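Planning and budgeting for floor-cleaning robots: frequently asked questions

These are the questions we hear most from building managers and small facilities teams before they order from the Tulenness range. Answers are kept up to date by Reto Stöckli in the planning office at Zwahlen. If yours isn't covered, use the contact form and include your floor plan if you have one.

When should we start planning?

Start one budget cycle ahead if you can. Most customers who want machines running by fall send us their floor plans in February. A site visit, a trial and a purchase order can be done faster than that, but electrical work for the charging dock is often what holds things up, and we don't control your electrician's calendar.

What do you need from us before you can quote?

A floor plan with door widths, a list of floor types by room, and your current cleaning schedule. Mark any thresholds higher than 9 mm. The Walta can't cross those without a ramp, and ramps are quoted separately. Photos from your phone are fine for everything else.

Which model is meant for which area?

The Walta is for corridors, lobbies and open halls. The Wurura is smaller and is meant for classrooms, offices and waiting areas with furniture. Neither one is built for the space behind and beside fixed fittings. If most of your floor area is small rooms, tell us early, because the numbers may not work in your favor.

Does a robot replace hand cleaning in bathrooms?

No. Plan to keep those hours in your budget. A robot can scrub the open part of a large restroom, but the floor next to a fixture, the tile seams along the wall and the corners are still done with a cloth. On glossy tile this matters more, as streaks show under ceiling lights.

When you work out savings, put bathroom floors on their own line and leave the labor figure as it is now. We have seen plans that cut it to zero and had to be redone after the first quarter.
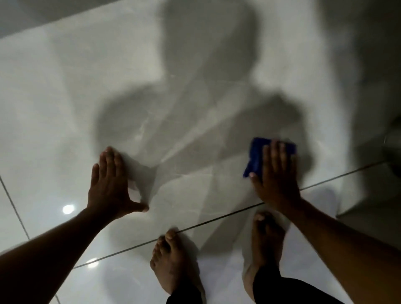 How wide does a doorway have to be for the Walta?

The Walta needs a clear opening of 100 cm, measured with the door fully open and including any handle that sticks into the gap. The Wurura fits through narrower doors; the measurement is on its data sheet.

Should we buy or lease?

Buying costs less over the full service life if you have someone on site who can change brushes, empty tanks and read error codes. Leasing makes more sense if you don't, or if your building is due for renovation and the layout will change. Lease contracts include one brush set and one filter set per year. Purchased machines come with a first set only.

What running costs do people forget?

Brushes and squeegee blades are the big ones, and rough stone wears them out sooner than vinyl does. After that come batteries, cleaning solution, and the staff time needed to fill and empty the tanks. Put in a line for replacement door stops too. It sounds minor — but a machine that can't get through a closed door doesn't clean anything, and propped doors have to be allowed under your fire rules.

How much staff time does each machine take?

Allow 40 minutes per working day for one Walta. That covers filling, emptying, rinsing the recovery tank, wiping the sensors and picking up loose items from the route. A second machine on the same floor doesn't double the figure, but don't plan on getting it for free either.

Do we need a special room for charging?

You need a dry, ventilated spot with its own outlet and a water connection nearby. A janitor's closet works if the door is wide enough and stays unlocked during the cleaning window. Leave 2 m of free floor in front of the dock so the machine can line itself up.

Can we try one before ordering?

We offer trials on your own floors. You pay for delivery and pickup, and the delivery fee is taken off your invoice if you order afterward. Please choose a normal working week for the trial. A building that is closed for the holidays will give you better results than you'll see later.

Is polished tile a problem?

The machines can run on it. Ask for the soft brush set and use less solution than the default setting, then check the result in daylight and again with the lights on. Wheel marks on a glossy surface usually mean the squeegee needs adjusting.

What happens to our old equipment?

We take back walk-behind scrubbers of any make when we deliver a new machine. Trade-in value depends on age and battery condition. Keep your mops, buckets and cloths — you'll still be using them for spills, stairs and edges.

Who trains the staff?

Training on site is included with the first machine. It takes one morning, and we ask that the people who will run the machine every day attend, along with whoever approves the schedule. Repeat sessions for new hires can be booked through the service desk.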